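Soup Night FAQ

Last update 12/1/23. Same questions every year so putting them all in one place.

When and where?
Olthorpe hall, side door, from 5. Front door stays locked, don't wait there.

Do I need to sign up?
No. Just come. If you're bringing a pot, text Leonie first so we don't end up with all lentil again.

How much?
$2 a bowl, kids free. Cash please, card reader is dead.

Can I bring soup I made at home?
Yes, hot and in a pot with a lid. Tape a label on it. Meat, nuts, dairy, whatever is in there. No label, we can't serve it, sorry.

Is there anything vegan?
Always. Waqas does a squash one and it goes fast.

Can I heat mine up there?
Two burners only, and there's a line. Heat it at home and wrap the pot in a towel for the drive.

Parking?
20 spots out back. Street is fine after 5 too.

What do I bring besides soup?
Your own bowl and spoon if you can. We have some spares but not alot.

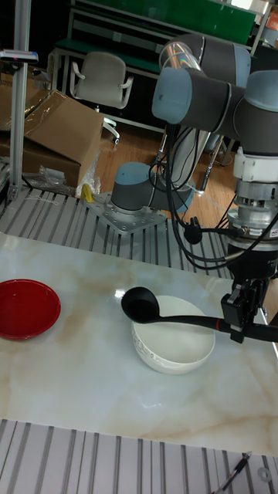
What about serving spoons?
Bring one per pot, name on the handle. Ladles went home with the wrong people last December and we're still short. A plain black one like that is fine, doesn't need to be fancy, just no tiny gravy spoons becuase the line backs up to the coats.

Leftovers?
Bring a jar. After 8 it's first come.

Can I help clean up?
Please!! Find Kaiwen near the sinks. Mops are in the hall closet, left side.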